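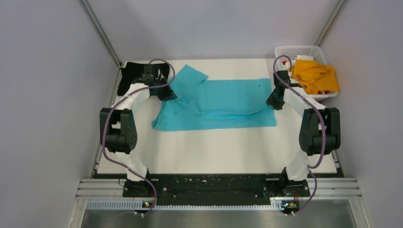 Light blue T-shirt on a white tabletop.

Melstead Street Walk, yearly photo walk in Melstead, held each June. Film or digital, one fixed lens, no zooms. Entrants get 12 frames and must ask before any close portrait. Started as a side event of the Ulham print fair, split off later. Prints go on show at the Kosard hall, 100 max, black and white only untill the rule was droped.
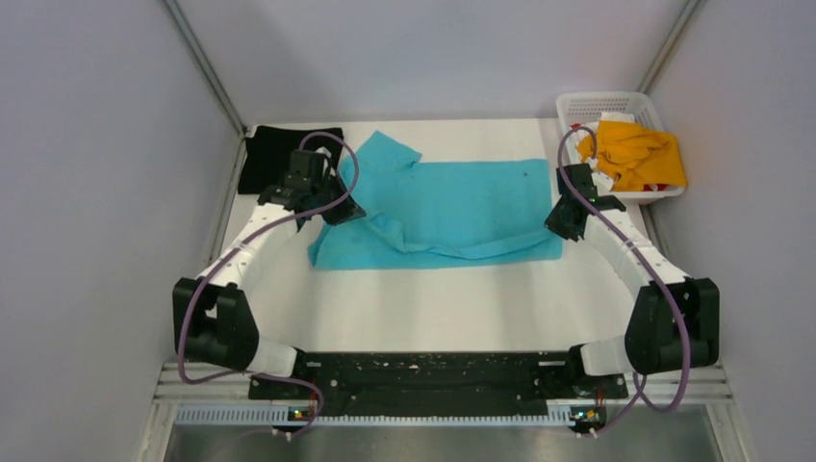

Minja, in a comment on the entry, says the color rule went a year earlier than most lists have it, and that the Ulham walk allowed zooms. Not sourced yet. Entry fee: 5, unchanged.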